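15 September 2019

Long one at the lab tonight, feet are killing me. We're the Murkport team this semester (the other group took Stoltcombe, the better name, and I'm still sore about it) and our bin picking demo is due in 9 days. The rule is simple enough - the arm has to clear whatever the instructors dump in, in any order, and you lose points every time it stops and sulks. Our best score so far is 64, and the team to beat has 245!

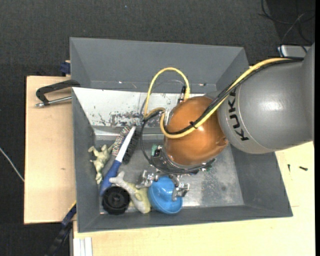
My job is the grasp list, so I spent the evening typing in approach angles and drinking terrible vending machine coffee. I rewrote the corner case twice. Everything had ended up bunched in the lower left, the brush and the rubber animals and that blue dome thing, and with sloped walls right there the gripper has to come in at a slant or not at all. The little metal clamp piece sitting partly on the blue thing scares me most - so thin! I gave it its own entry, number 13.

Missed the last bus and walked home. Have to finish the Kettani reading before class, and return the calipers.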